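August, afternoon session, Delham bench

Picking up from the morning notes. The question is still whether the wrist view alone is enough to decide which part of a thin black structure belongs to which object, or whether the policy needs the fixed overhead view as well. Serham (our name for the two-view version) has been the default since spring. Preralside is the wrist-only version with the same backbone and the same action head. Only the camera input differs.

Setup unchanged from this morning apart from the following:

Gripper re-zeroed before the first run. Left arm offset was out by 3 mm at full reach, corrected in the config, old value kept in a comment.

Wrist exposure locked. With auto exposure on, the glare on the tile wall pulled the whole image dark whenever the arm tilted toward it, and the black stands lost all their edges. Locked exposure blows out part of the wall. I can live with that, there is nothing on the wall we need.

Segment length back to 2000 steps. The longer segments were filling the disk and the last part of each was mostly the arm parked.

Method as agreed. Reset the arms to the home pose, approach at the slow speed, stop at the first commanded grasp point, log the predicted contact mask before closing. We score the mask by hand against the joint labels. The grasp itself gets logged but does not go into the score, because a lucky closure on the wrong tube looks the same in the force trace as a good one.

Result for Preralside: 14 approaches, 4 with the mask split across two objects. All 4 were in poses where legs from one stand crossed legs from another in the wrist view. Where the legs were separated by carpet or tile the mask was clean. The perforated desk on the music stand was no trouble in any approach, which surprised me a bit. I had expected the holes to break it up into pieces. The slotted rail on the floor did break up once, along the cutouts, but the pieces all carried the right label so I did not count it as a split.

Serham on the same start poses: 3 splits. So the second view buys very little here, at least on this layout. I would not read more into a difference of one. The overhead view is probably not helping much because the tabletop hides part of the floor from above, and the crossings I care about are low down near the feet.

Tried one thing off plan. Took the last frame before the stop, plus one from earlier in the same approach, and ran the matcher between them to get a rough depth ordering of the legs. It put the front leg in front in the cases I looked at. Erdem already has a parallax term in its loss, so this might be a small change instead of a new module. Need to check how it was weighted there before copying anything over.

Still open:

Timestamp drift between the wrist stream and the joint log. Small, but it matters if we go the two-frame route.

Cable on the left arm brushed the shell during one reset. Re-dressed it, watch for wear at the bend.

Label tool crashed on save when a mask was empty. Workaround is to draw a dot and delete it.

Next session: same start poses, wrist only, with the two-frame ordering switched on. Leave the stands where they are and do not move the table, otherwise the comparison with today is lost. Wrist frame from the tilted pose is below with today's entry, raw copy in the Delham folder.
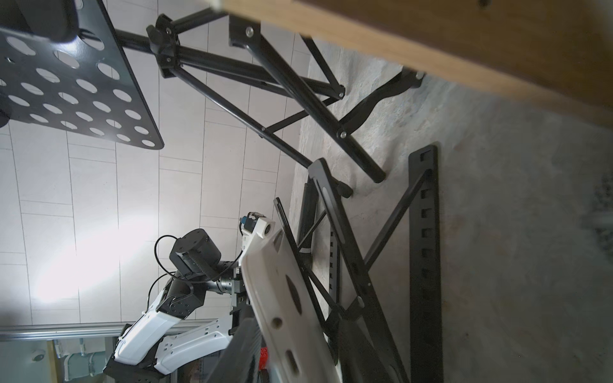
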